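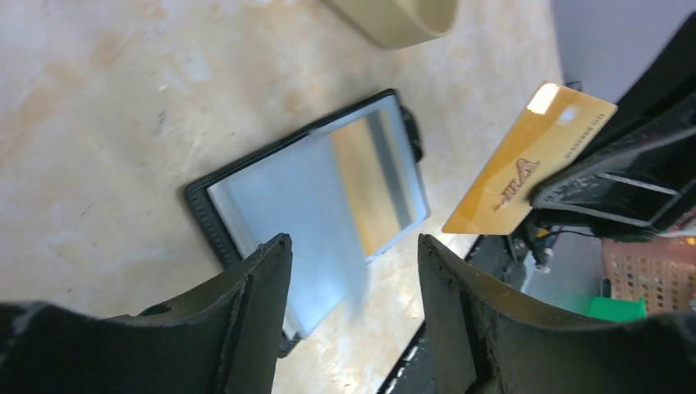 MEDIA AND POLITICS / LECTURE NOTES, WEEK 6

How a small story becomes a big one
Notes by Dirceu Vieira

Today we look at repetition in political news. Our case is the Vatberg parking story. A council member was accused of using a city permit for his private car. The Jendano news site published its first piece in February, with one source and no document. In the next weeks it ran 110 items on the same matter. I read all of them, and 192 items from other local media for comparison.

Please note the difference between an item and a report. An item can be only a headline with a link. Of the 110, I could find new information in nine. The others quoted earlier items, or quoted people who reacted to them - this we call the echo.

Terms to know for the seminar: echo, anchor source, silent correction. The last one means that the text is changed but the reader is not informed. Jendano did this two times with the amount of the fine.

Reading: chapter 4 of the course pack, pages on labels and scare quotes.

Homework: choose one story and write down who spoke first. More than 716 words is too long. Bring it printed.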